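Home > Shop & Kitchen Help > Scales and Measuring

Counter scale with three displays: which window is which, and how do I get the tray level?

karholm_pantry
Posted 2023-11-19

I took over a secondhand counter scale for weighing out dry goods at home, mostly beans, rice and tea. It has a stainless steel tray and a white panel in front with three display windows, each with a red border. There was no manual in the box. The lettering on the panel is Chinese and I can't read it.

When I switch it on all three windows show zeros. If I put a bag of rice on the tray, only one of them changes. Are the other two broken?

Second problem. A bag I know is 600 grams comes up different depending on where I set it. In the middle of the tray it reads right. Near the back corner it reads 333, then creeps up, then drops again. I keep it on a wood shelf by the window. Is this the scale or the shelf?

I only need it good enough to fill jars. I don't want to spend much on it.

4 comments | Share

mrema_dry_goods

Your displays are probably fine. A scale with three windows is usually a pricing scale. One window is weight, one is the price per unit you type in, and one is the total. If you haven't entered a price, the second one stays at zero and so does the total. For filling jars you only need the weight window and can ignore the others.

To check, type any price on the keypad and put the rice back on. If the total changes, all three work. Clear the price when you are done.

For the uneven reading, do this in order:

Switch it off and lift the tray off. Look under it for grains, tape or a bit of packing foam. A reading as low as 333 for a 600 gram bag usually means something is holding the tray up on one side.

Set the tray back and press lightly on each corner. It should not click or rock. If it does, turn it end for end and try again.

Put the scale on the floor or a stone counter and repeat the test. If it is good there, the shelf is flexing. Many of these have screw feet, so turn them until none of the four lifts.

Let it sit switched on for a few minutes before you zero it. Mine drifts a little when it is first turned on.

I have an older one in our back room that I use for tea and spices. It stands next to the window too.

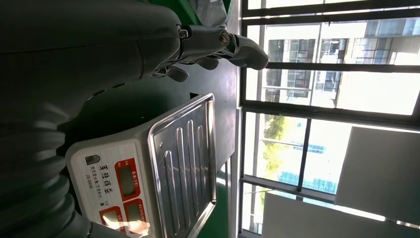 A window spot is all right as long as the window stays shut while you weigh. A draft will move the last digit on light items. Direct sun for hours is worse, and I would pull it back from the glass in August. Bright light also makes the numbers hard to read, so turn the panel away from the window if you can.

Don't stack things on the tray for storage. That is how I ruined my first one, a Hukel.

Helpful? Yes (247) No (3)

girkinix

Just get a new one. I had the same trouble and the repair cost more than the scale.

Helpful? Yes (2) No (11)

oats_and_lids

Agree with the first answer about looking under the tray. Mine had a dried lentil stuck beside the post and it threw off everything over 700 grams.

You can check it without buying test weights. Put an empty jar on, press tare, and pour in water from a measuring cup. One cup of water is close to 237 grams. It won't be exact but it will tell you if you are way off. Do it in the middle and then near each corner.

If the corners still disagree on a hard floor with a clean tray, the load cell may be bent. In that case keep your jars in the middle and live with it.

Helpful? Yes (38) No (0)

Filed under: kitchen scales, dry goods, secondhand equipment

We use cookies to remember your sign-in and your saved threads. Accept | Manage settings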